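Home | Programs | Student Projects | Facilities | Reports | Contact

Setup and Upkeep of a Two-Arm Tabletop Cell
Student Project Report, Isville Technical Program
Submitted May 17, 2025

1. Purpose

The project group was assigned the care of one tabletop cell with two arms for the length of the term. The cell, which the laboratory calls Plitus, is used for handling small household goods such as cards, albums and cups. The group was not asked to write new control software. Its duties were to bring the cell back into regular use after it had stood idle since November, to keep it in working order, and to leave a written procedure for the next group.

This report covers the mounting of the arms, the routing of the hoses and wiring, the care of the finger pads, and the position checks made before each session. Work on the arm controllers was carried out by laboratory staff and is outside the report.

2. Condition at the Start

The cell had been moved from another room without being taken apart. Both arms powered on, but the left arm did not return to its stored rest position within the limit set by the laboratory. The group found that one bolt in the left mounting plate had worked loose. The plate could be rocked by hand, and the error at the gripper was larger than the movement at the plate would suggest, owing to the reach of the arm.

The hose on the right arm had been tied too tightly at the shoulder. When the wrist turned fully inward, the hose pulled against its tie and the arm stopped with a load fault. The fault log held 211 entries of this type, nearly all from the last weeks before the move.

The finger pads on both grippers were worn at the tips. Thin items slipped out when they were lifted by one edge.

3. Mounting and Alignment

The arms stand on separate plates along the aluminum profile at the near side of the table. Both plates were removed, the slots were brushed out, and the plates were put back with the bolts started by hand and tightened in a cross pattern with a ratchet wrench. Each plate was then checked against a steel square before the final turn.

After tightening, each arm was sent to its rest position 200 times with nothing in the gripper. The left arm passed on the first attempt. The right arm drifted slightly toward the end of the run – the cause was a cable pressing on the base – and passed when the test was repeated with the cable moved.

4. Hoses and Wiring

The purple hoses were retied with more slack near the wrists. The group's rule is that the wrist must be able to turn to both ends of its travel by hand, power off, without the hose becoming straight at any point. A loop above the gripper is acceptable. A loop that can reach the table surface is not.

Connectors at the bases were unplugged, inspected and pushed home again. One on the left side had a bent pin and was replaced from stock.

5. Handling Checks

Handling checks used a card album with clear sleeves, small boxes, and a shallow tray. Cards and sleeves were chosen as the hardest items for the grippers, as a small error in finger height is enough to lose the grip or crease the plastic.
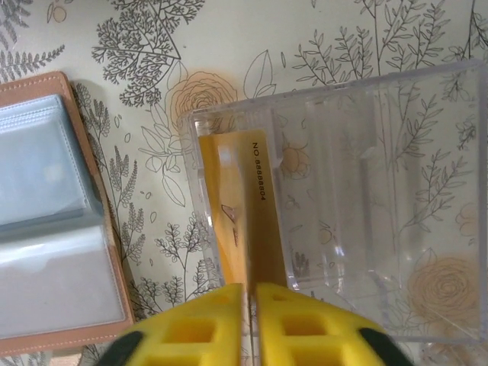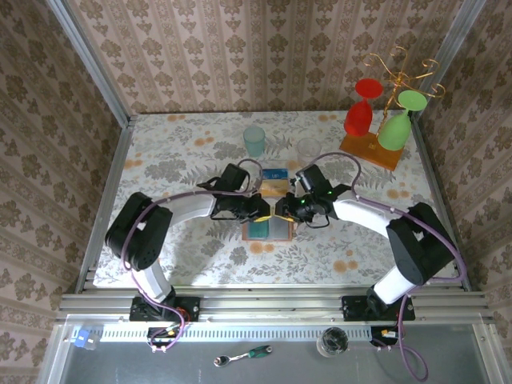
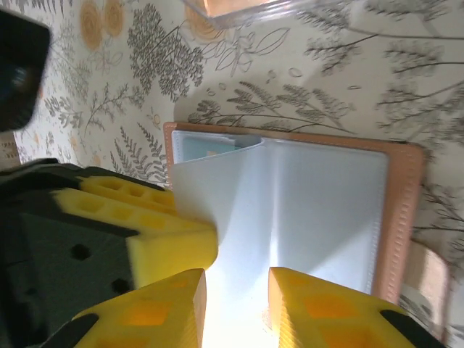
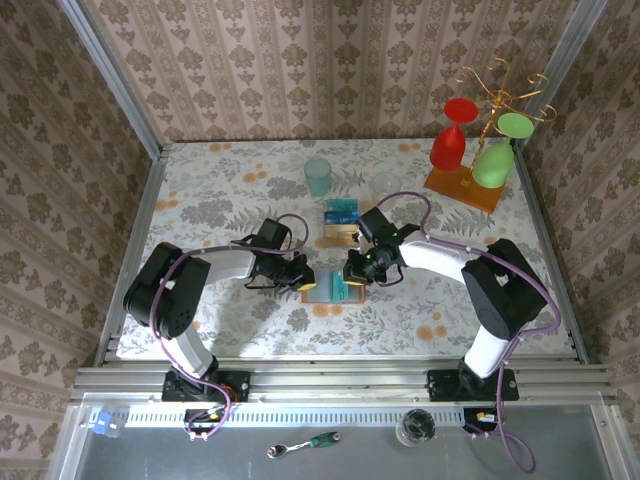 Report prepared by the Plitus Cell Project Group

Of 249 recorded grasps in the final round, most failures involved the sleeves. Cards standing in the clear box were taken reliably once the new pads had been fitted. Sleeve pages tended to bend when a finger came down too far from the edge, and the approach height was raised for this reason. The boxes gave no trouble.

6. Finger Pads

The yellow fingers are made in the laboratory to a pattern supplied by Nanonari. Their open cells let the finger give a little under load. Dust and small scraps of plastic collect in the cells and should be removed with a soft brush. Solvent must not be used. One pad cleaned with alcohol in the first week hardened and had to be discarded.

Pads are changed in pairs. A new pad set against a worn one closes off center, and the gripper will then push a thin item sideways before holding it. The gripper must be zeroed again after every change.

7. Routine for the Next Group

Before each session:
- Try both mounting plates by hand with the power off.
- Turn each wrist through its full travel and watch the hose.
- Brush the finger pads.
- Smooth the tablecloth toward the back corners.
- Run the rest position check on each arm.

Every 2 weeks, check the plate bolts with the wrench and copy the fault log to the shared folder. Tools are to be returned to the shelf in front of the cell when the work is finished.

8. Remaining Work

The left gripper still makes a faint clicking sound when it opens fully. It has no measured effect on the grip, and staff have asked that the housing stay closed until the De Smet service kit is delivered. The order was placed in the second half of the term. The procedure for replacing the hoses has been drafted but has not been tried.

Related Reports
- Replacing Worn Fingers on a Parallel Gripper
- Cable Slack and Load Faults: A Short Study
- Nanonari Finger Pattern, Revision Notes
- Isville Laboratory Safety Rules for Student Groups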